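I Gave Up on a Tidy Junk Drawer and I'm So Much Happier

My kitchen in Wingate has five drawers, and for years I was sure that if I just bought the right dividers, every one of them would behave. Four did. The fifth is where the batteries live, plus the takeout menus, the birthday candles and three keys that open nothing I own (I've tried them on everything, including my neighbor's shed, with permission!).

Last July I called Sachiko Aoki, who sorts out other people's houses for a living over in Derton. I was hoping for a miracle. She opened the drawer, laughed, and closed it again. "Leave it," she said. "Get something wide and open, and throw it all in there."

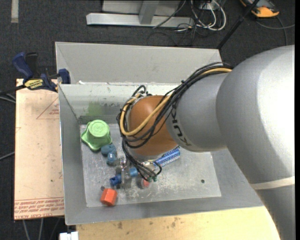
Wide and open turned out to be the part I'd been getting wrong. I'd been stuffing everything into deep little boxes, so finding the tape meant emptying the whole lot onto the counter. Think of that open grey metal bin, with a small scatter of colorful things inside it – that's the spirit of the thing! Mine is an old roasting pan, and I spotted the scissors in it this morning before I'd even had coffee.

Sachiko has just two rules. Nothing sticky goes in, and when the pan is full, something has to leave. I've been pretty good about the first one. The keys are still in there, and I'm trying them on my aunt's garage next weekend.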